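## Research notes: what we learned from moving sorting tests into simulation

The manipulation group has spent most of the winter on one question. If we change how a robot picks objects inside a simulator, can we trust the change enough to put it on the arm in the lab? Fulvio Valentini presented the first full set of results at the January group meeting, and several people who missed it asked for a written version.

### The problem

Our sorting policy is a learned controller. It takes camera views and the arm's joint positions and puts out short chunks of motion, which the arm then follows. Until last year we tested every new version on the real arm. One round of testing took two people most of a day, and a lot of that went into putting objects back where they started. Small differences in how the objects were set down changed the results more than we liked. Two versions of the same policy could swap places in the ranking depending on who had reset the table.

We also had a habit of stopping early. When a version failed on its first several tries we wrote it off, and when it did well we kept going. Anyone who has taken a statistics class can see the trouble with that.

### The method

The new setup is called Tasangate. It is a set of simulated rooms with a simulated copy of our arm, and it runs the same policy code that runs in the lab. Nothing in the policy is told that it is in a simulator. It gets images and joint readings in the same format and at the same rate.

Each test is a layout plus an instruction. A layout fixes the room, the containers, the objects and their starting poses, and the position of the arm's base. Layouts are saved with a seed, so every version of the policy faces exactly the same starting point. The current set has 164 layouts. We ran each of them 20 times per policy version, with small changes to lighting and to object position within a narrow range.

The objects are household things: bottles, shoes, boxes, cups and so on. We picked containers with low sides as well as deep ones, because the two ask for different motions. With a shallow tray, the gripper can come in from nearly any direction. With a deep bin, the arm has to come down close to vertical or it will hit a wall.

Scoring is done in two parts. The first part is whether each object ended up in the right container. The second is a contact score, which adds up the force the arm puts on things it was not asked to touch. We added the second part after the first week, when we found that one version was getting good marks by shoving a container across the mat until the object was inside its footprint. It counted as a success under the old rule. It would have been a bad day for the real bin.
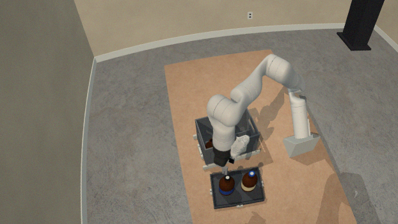

The contact score changed the ranking more than we expected. Of the four policy versions we compared, the one with the best raw success rate dropped to third once contact was included. It moved fast and got objects where they needed to go, but it brushed container rims on the way in and out. The version we call Grakier moved up to first. Grakier was trained with an extra term that rewards it for lifting clear of a container before moving sideways. It is slower, and for a while some of us thought it was too slow to bother with.

### What we found

The main result is that the order of the four versions in simulation matched the order on the real arm. To check this, we built 50 of the layouts by hand in the lab and ran all four versions on them. The success rates themselves did not match. Every version did worse on the real arm than in simulation, and the gap was larger for objects that can tip over. But the ranking held, and ranking is mostly what we need when we decide which version to spend lab time on.

A few smaller results are worth recording.

Upright bottles are harder than lying ones, in both settings. The usual mistake is a grasp that starts too high. The fingers close on the cap or the shoulder of the bottle, and it swings when it is lifted. In simulation the bottle tends to swing and settle. On the real arm it is more likely to slip out. We think our simulated friction is too generous, and that accounts for part of the gap described above.

Crowding matters less than spacing. Two objects standing close together in a container that is otherwise empty gave more trouble than a fuller container with even gaps. When the objects were close, the policy sometimes started toward one, changed its mind halfway, and came down between them. Valentini has gone through a good number of these runs and thinks the cause is in the motion chunks – each new chunk is planned without enough memory of which object the last one was aimed at. He has a fix in mind, but it has not been tested.

Soft objects are still not handled well. We use rigid shapes for everything in Tasangate, including shoes. A rigid shoe is much easier to pick than one that bends, so please treat the shoe numbers with care. We report them separately for that reason.

Room appearance made very little difference. We changed wall and floor colors across layouts and expected at least one version to be thrown off by it. None were, to any degree we could measure. Moving the arm's base had a larger effect, mainly when it put a container near the limit of the arm's reach.

### What it does not show

Four versions is a small number. All of them came from the same training data and differ only in a few settings, so it may be that simulation ranks close relatives correctly and would fail on methods that are less alike. We have asked the Koutsoukos team to lend us their policy, which was trained in a different way, and they have said yes in principle. Their action format does not match ours, so there is some conversion work to do before that comparison can start.

We also have no results yet on long tasks. Every layout in the set can be finished in a handful of picks. Our guess is that errors in simulation and errors in the lab drift further apart as tasks get longer, and that the ranking will become less reliable. That is a guess and should not be quoted as a finding.

### Running it yourself

The layouts and the scoring code are in the Torkidell repository, under the evaluation folder. A full pass on one policy version fits in an overnight run on the shared machines if you start it by 6 p.m. Please book the slot first. Logs and rendered runs are kept for 365 days and then deleted, so copy out anything you want to cite in a paper.

If you add a layout, give it a new seed and do not edit an existing one. Two of the early layouts were changed after the first round, and we had to run everything on them again. New layouts also need both scores set up before they go in. The readme has a short checklist for this, and Valentini will review additions until the end of spring.

The next round will use lower friction values measured from our own bottles, and we plan to repeat the lab comparison on the same 50 layouts. Results will go in a later issue, along with the raw tables for this round, which are still being cleaned up.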